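How to clean a big pale tabletop (smudges, haze, that sticky rim)

Quick one, because I've been asked three times and keep typing the same answer. We have one of those big light gray-white tops, smooth, no grain, no pattern, nothing to hide behind. Every fingerprint shows once the light comes in low. If yours is dark wood or anything oiled, stop reading, different job, wrong page.

Works for laminate, lacquer, most painted tops with a hard finish. Not sure what yours is? Test spot underneath, or at a corner by the wall. Wait till it's dry before you decide.

What you need

Dish soap, the plain kind
Warm water, 700 ml or so in a bowl
3 microfiber cloths, one for wet, one for rinse, one bone dry
An old soft toothbrush
A bit of baking soda
Wooden toothpick or a plastic card
Rubbing alcohol, only for tape gunk, only if the test spot was ok

I use the Dirna cloths, they're the thick ones. Any will do as long as they haven't been through the wash with fabric softener. Softener leaves a film on the cloth, the film goes on the table, and then you've got streaks and you blame the soap. Ask me how long that took me.

Before you start

Clear as much as you can. I know. But wiping around piles of stuff leaves tide marks and you'll see every one. If you can't clear it all, do one half, shift everything, do the other half.

Then dry dust. Dry cloth, long strokes from the far side toward you, crumbs into your hand or a dustpan. Skip this and you're just pushing grit around under a wet cloth, which is how a glossy top ends up with those fine scratches you only see at night with the lamp on.

The wash

One small squirt of soap in the 700 ml. Small! Half a teaspoon at most. More soap means more rinsing and nobody wants that.

Dip the first cloth, wring it hard. It should feel damp and not drip when you squeeze it. Fold in four so you've got clean sides to turn to.

Start at the far edge. Straight overlapping lines, side to side. Circles look busy but they leave swirls on pale tops. Turn the cloth when it looks gray. Don't lean on it, the damp does the work.

Reach is the problem on a wide top. Do the far half from the other side if you can get round there. If it's against a wall, pull it out a bit, or a clean flat mop head works fine held in your hand.

Rinse cloth straight after, plain water, wrung out just as hard. Then dry cloth while it's still damp. Don't let it air dry, that's where the haze comes from.

Check from low down

Get your eyes level with the top and look toward the window. Straight down from above you'll miss most of it. Faint smudges usually mean soap left behind, so go over it with the rinse cloth again and dry again. Twice is normal on a first go. Still cloudy after that? A spoon of white vinegar in a bowl of clean water, wipe, rinse, dry. Not on natural stone, ever.

The front edge gets the worst of it. Wrists, sleeves, forearms, coffee, all day long.

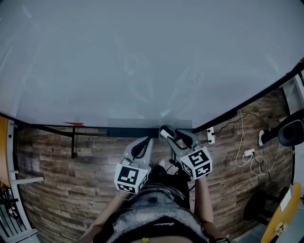
EDGES AND RIMS

A thin black rim on a light top is nice to look at and a pain to clean. The grime sits in the line where the two meet and from standing height you don't notice, it just makes the rim look thicker.

1. Run the toothpick or card along the join first, dry. Wipe off what comes out as you go or it falls right back in.

2. Toothbrush, barely wet, one drop of soap. Short strokes along the join, not across it. Across flicks dirty water onto the part you just cleaned.

3. Wipe with the damp cloth wrapped over one finger. Then dry the same way.

4. On curves go in short sections, the length of your hand. The cloth wants to slide off the bend and you end up missing the underside.

5. Do the underside of the rim too. Run a finger along there once and you'll see why.

If the rim is a glued-on strip, keep the water to a minimum. It gets in behind and the glue lets go. Ours lifted at one end after I got enthusiastic with a wet sponge, and I had to clamp it overnight with contact glue and a folded towel.

Bits of tape

Every work table I know has a scrap of colored tape on the edge marking something. If it's still needed, clean around it and leave it be. If it's old, peel it slowly, folded back flat over itself. Pulling straight up can take finish with it.

Stubborn? Hair dryer on low for a few seconds, then peel. For the sticky patch left behind, a dab of cooking oil, wait five minutes, wipe, then soapy cloth to get the oil off. Alcohol works faster but do the test spot, some lacquers go dull and that's permanant.

Marks that won't shift

Pen: alcohol on a cotton bud, dab, don't rub it outward.
Scuffs from shoes or black rubber feet: paste of baking soda and water, fingertip, very light, rinse well. It's a mild abrasive so go easy on gloss.
Cup rings: usually come off with the normal wash. If not, vinegar water.
Yellowing: that's light damage, no cloth will fix it. Sorry.

No magic sponges on gloss. They're very fine sandpaper, more or less. You get a dull patch and then you have to look at it forever.

How often

Dry wipe at the end of the day. Front edge with a damp cloth every couple of days. Full wash with the rim and all, every two weeks for us, more if people eat at it.

Rosalía Soler wrote in to say she does her edge every evening with a barely damp cloth and hasn't needed the toothbrush since September. Probably the smarter way. Ignacio Esteban asked about glass cleaner — fine on actual glass, but on the other stuff I'd leave it, the ammonia ones can cloud a finish.

Wash the cloths seperately, warm, no softener, hang to dry. Next page is chair legs and the felt pads, when I get to it.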